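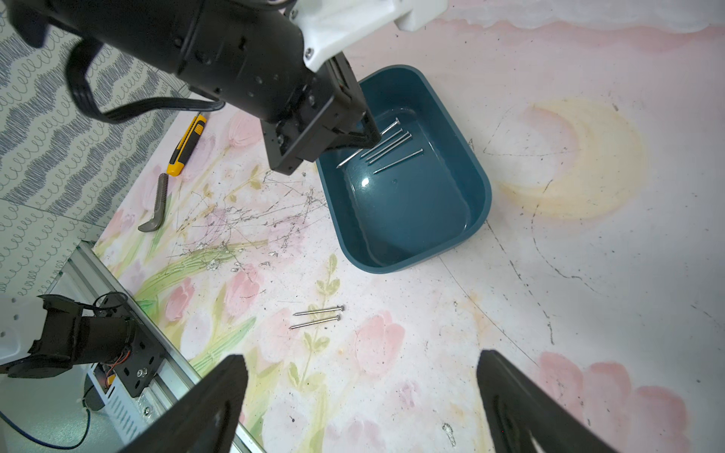
Tolent Hardware Terms

A word list for people who translate, index or catalog old hardware store paperwork. It covers fasteners, small tools and household goods, with the trade name, the plain name, and the names people used at the counter.

Status: version 2, released 13th March. Maintained by Raili Mustonen and Tudor Costache.

What is in it

The list has 3147 entries. Each entry is one row in a tab-separated file with these columns:

id – a number that never changes, even if the entry is merged
term – the word as printed in the source
plain – the everyday word we suggest
group – fastener, tool, houseware, textile or other
source – short code for the ledger or price list
note – free text, often blank

Sources

Most entries come from the Bouchard price lists, which were typed up by hand from paper copies. Another 700 come from the Parkis store ledgers. The Parkis ledgers are handwritten and two of the volumes have water damage, so expect gaps in the letters R through T. Where a word could not be read with confidence it was left out. 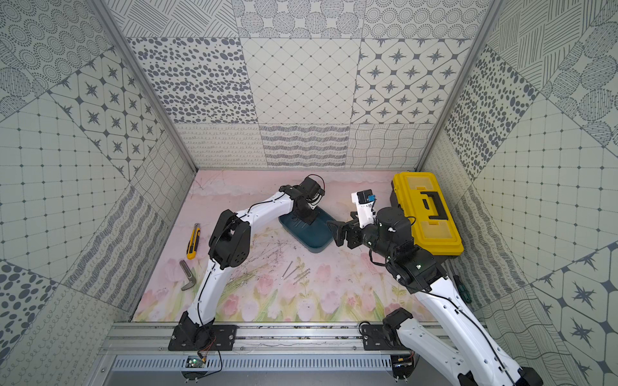 Printed panels and a tulip mat.

Textile and wall covering terms were added in this version. They were the hardest to sort. The same pattern can be a "diaper," a "trellis" or a "lattice" depending on the year, and the clerks were not consistent even on a single page. We kept all the variants and pointed them to one plain term. If you need the clerk's exact wording, use the term column and ignore plain.

Fasteners

Nails take up 400 rows. Old lists sort them by penny size, by use, or by price per keg, and a "shingle nail" in one list is a different length in the next. We did not try to convert sizes to inches or millimeters. The size is copied into the note column as written.

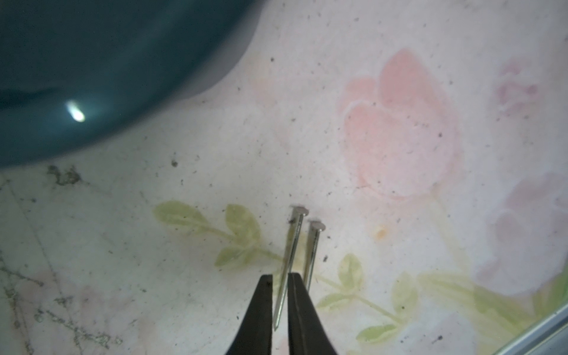
Nails on rose-print oilcloth.

Known problems

"Brad" and "sprig" overlap and are not fully separated.
Plural forms were stripped by script, which broke a few words ending in s (see "brass").
A batch of 100 rows from the October import has no source code. Tudor is working through these. 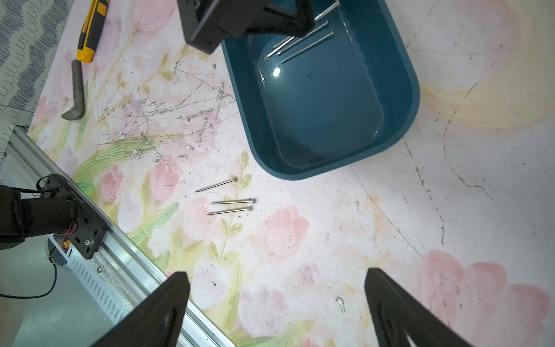
Houseware entries need the most care. "Basin," "pan," "tub" and "bowl" were used loosely, and the lists rarely say what a thing was made of. Our rule goes by shape and rim. A rectangular piece with rounded corners and a wide rim, like the dark teal one on the tulip print, goes under "basin" even though plenty of stores would have sold it as a dishpan. Round pieces without a rim go under "bowl." Anything with a lid is listed separately.

Using the files

The file is UTF-8 with Unix line endings. Open it as text, not by double-clicking – spreadsheet programs turn some nail sizes into dates. The Lumik viewer reads it without changes.

Corrections

Send the id, the column and the new value. Please include the page of the source if you have it. Raili merges corrections by hand, and ids are never reused.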